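Handout 6: Gathering Demonstrations
Posted Dec 24, 2020

Reading before lab: the chapter on imitation from the course pack, and the two-page Clidia data sheet. Bring the data sheet with you. Extra copies are kept in the drawer under the printer.

1. What we are collecting

A demonstration is one complete run of a task, done by a person, stored in a form the learner can use. For this course it has two streams: the video from the camera on the tool, and the opening of the fingers over time. The pose of the tool is worked out afterward from the video. If the video is poor, the pose is poor too, and the run is lost.

The learner sees only what the camera sees. You know the bowl is behind you because you put it there. The learner has no such knowledge until the bowl comes into view. When you plan a task, move the tool through it once without recording and watch the camera feed. If you find yourself acting on something the feed does not show, change the path or change the layout.

2. Hand-held tool or teleoperation

Last year's sections used the Hetix arm with a leader controller. It gives clean joint readings, and the data already fits the robot. It is also slow, and it ties you to one bench. Most runs from that year share the same table and the same light, and the policies trained on them did badly when we moved the arm next to a window in July.

With the hand-held tool you can work wherever there is a surface. The cost is that a person can move in ways the arm cannot. Keep your wrist within the ranges on the data sheet, and do not reach farther than the arm would. Gulov's notes on this call it "staying inside the robot." The filter script rejects runs that leave the workspace, but it does not catch everything.

3. Variation

Change one group of things between runs and leave the others alone. For the pick task the groups are:

Object: kind, size, color, which way it lies
Layout: what is next to the target, how close
Surface: table, cloth, tray, plate
Place: room, light, background

Furniture and clutter in the background are fine and should stay. A learner trained against a bare wall tends to treat the wall as part of the task. What must not vary is the meaning of the task. If the instruction is "pick up the kiwi," a run in which you pick up a lime is a wrong label, however smooth it is. Mark it as such and go on.

Fruit is a good first set. The pieces roll, they differ in firmness, and two of the same kind are never quite the same shape. Put several kinds together so that the target has close neighbors. A piece standing alone teaches very little about where to place the fingers.

4. The approach

Most rejected runs fail here. Open the fingers before you come near the target, well clear of its neighbors. Come in slowly and straight. Stop for a moment with the target between the fingertips, then close. The pause matters — without it the learner tends to close early, while the tool is still moving.

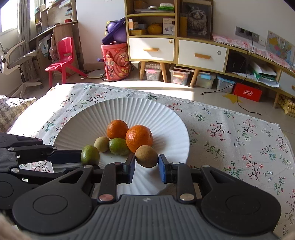

Figure 1. Fingers open on either side of a kiwi, with mandarins, limes and other kiwis on the same plate.

Close until the fruit is held and no further. Lift straight up before moving sideways. If the piece slips, do not grab at it. Let it settle, back away, and start the approach again in the same recording. Recoveries of this kind are useful and should be tagged "retry."

5. Logging

Fill in the log line as soon as each run ends: task, object, surface, place, tag. The Aydoğan viewer will let you edit tags later, but it does not keep the old ones, so be careful with it.

Do not delete bad runs. Tag them "reject" and give a reason in a few words. We will go through the rejects together in the next session.

For lab

Each pair records the pick task on 2 surfaces, with 7 runs on each. Switch operators halfway through each set. Upload the raw files with the log, and do not trim the video. Check the lens for fingerprints before the first run.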